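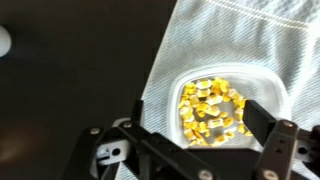

News > Equipment > Planning

Latest | Equipment | Budgets | Archive

Marnell sets budget line for small-part handling grippers

Marnell has set aside funds for 12 two-finger grippers with wrist cameras, to be bought in 2 lots starting in November. The first lot goes to the Lultwood site, where existing cells handle boxed goods only and small loose pieces are still portioned by hand.

The plan covers the grippers, mounting plates, cabling and spare finger pads. Robot arms are not included. Lultwood will reuse the arms it has, provided the payload check clears with the added weight of the camera bracket. Integration work is budgeted under a separate line and has not been awarded.

Quotes were requested from Timmermans and Tokum. Both were asked to price parallel-finger units with replaceable contact faces, and to list screws and linkage parts as separate spares – a point missing from the last purchase, when a worn joint meant ordering a full assembly.
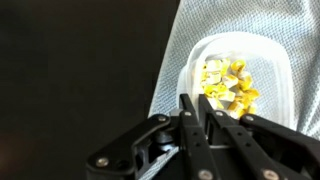
Acceptance will be based on 1,000 picks per unit from shallow plastic containers, with dropped and double picks logged separately. Soft supports under the container are allowed in the test, as they are in daily use. Units that fail may be resubmitted once.

Delivery is quoted at 3 months from order. The second lot depends on the Lultwood results, and its price is to be held until then. Maintenance contracts will be discussed after the first lot has been installed.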